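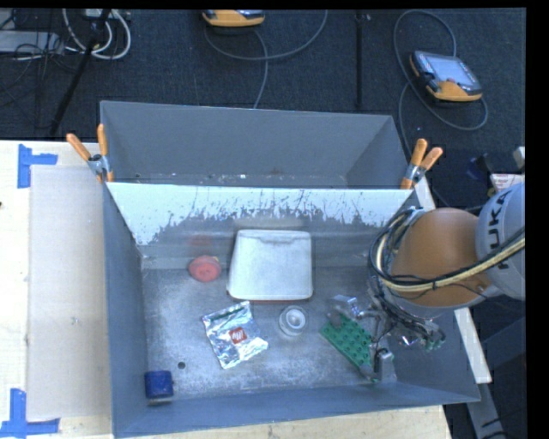 *Two orange-handled spring clamps on a divided metal bin.*

# Keeping a tool library in working order

The Zivthorpe tool library lends 374 items, from tape measures to a tile saw. Its maintenance technician has looked after the stock for five years, after a long stretch in equipment hire. We spoke in the workshop behind the counter, mostly about what wears out.

The common assumption is that power tools take up most of the bench time. According to the technician, they account for less of it than the hand tools do. "A drill either runs or it doesn't. Borrowers tell you when it stops. A square that's out by a degree will go through ten loans before someone's shelf doesn't fit and they come back and mention it."

Squares are checked on return by drawing a line against a straight board edge, flipping the square and drawing a second line from the same point. If the lines diverge, the square comes off the shelf. Chisels are reground when the edge has chipped and honed otherwise. Handsaws with hardened teeth can't be sharpened economically and are replaced.

Clamps have their own routine. On spring clamps the technician looks at the pads first, then the pivot, then the spring. "People leave them clamped on something in the garage for a whole winter. The spring takes a set, and after that you've got a clamp that looks fine and holds nothing." Missing pads are replaced from a box of spares. Bar clamps get dried glue scraped off the bar and a wipe of paste wax, which stops the next lot of glue from bonding.

The library standardised on one cordless battery system early on. It chose Kurov, partly on price and partly on the supply of chargers. The technician is neutral about the brand but firm about the decision. "Once you have two battery systems, you have the wrong battery in the bag. Then someone has driven home with a drill they can't use, and they've lost their Saturday." Batteries are stored part charged in a cupboard on the inside wall, where the temperature stays fairly even. Each has a number painted on the base so that a weak one can be traced through the loan records.

Labelling took longer to settle. Printed stickers came off in the first month. Engraving worked on steel but was hard to read on moulded plastic, and on thin handles it left an edge that caught the hand. The present method is a paint marker under a coat of clear lacquer, redone as needed. Colour is used only for the storage bay, never for the category. "We tried colour for category. Then we ran out of colours and had to have light green and dark green. Under the workshop lights they're the same green."

The loan software was written by Atham, a small firm that also supplies toy libraries. It stores a maintenance note against every item, and the technician regards that field as the most useful part of the program. It passed 2000 notes in August. Most are a few words long: "new cord", "pad replaced left jaw", "blade on backwards when returned".

Asked what gets damaged through misuse, the technician named screwdrivers, used as pry bars, and wet-and-dry vacuums, used on plaster dust without the fine filter. The vacuum now goes out with the filter already fitted and a card tied to the hose. Returns with a clogged motor have dropped, though they have not stopped.

Late fees were discussed only briefly. Loans run for a week, and the library allows up to 30 days for items with no waiting list. The technician would prefer shorter loans for anything with a blade. "The longer it's out, the more likely it gets left in the rain. I can deal with blunt. Rust in the arbour of a saw is a different job."

The next purchase is a replacement for the bench grinder, which has a worn bearing on the left side. A Thongsuk slow-speed model has been priced — the lower speed gives the operator more time before the edge of a chisel overheats and loses its temper. The old grinder will be kept for wire wheel work once the bearing has been changed. The part has been on order since winter.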